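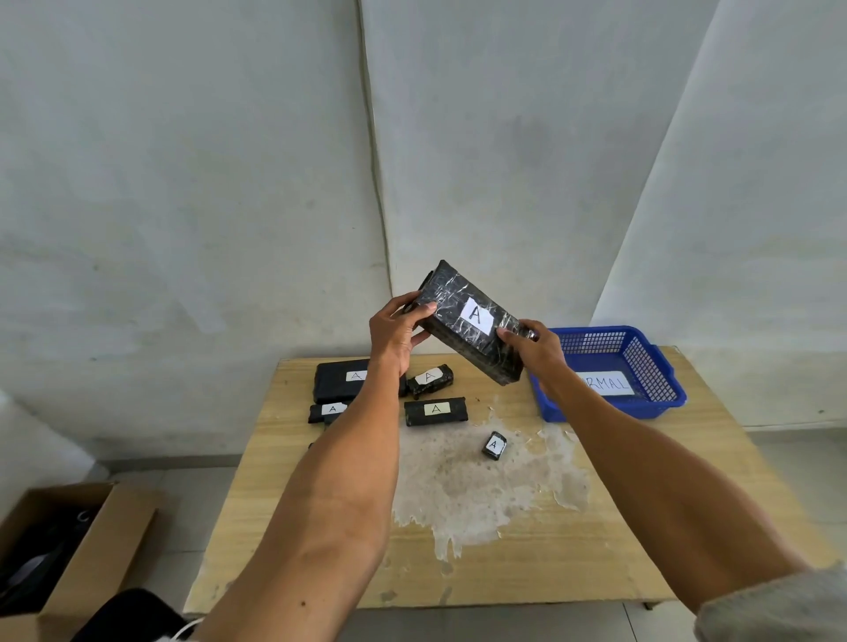 adesuwa_c
My cousin moves from Hobart to Darwin in May and asks me how to post 61 old books. I think many small parcels are safer than one carton. I wrap them in black plastic and write a big A on each label - A is for the ones she wants first.

Devholm
I disagree. One carton, 2 layers of cardboard. Small parcels get lost.

okeke4
Depends on the weight. Plastic can trap damp, so put paper inside.

adesuwa_c
Thank you, paper I will add. The carton, no.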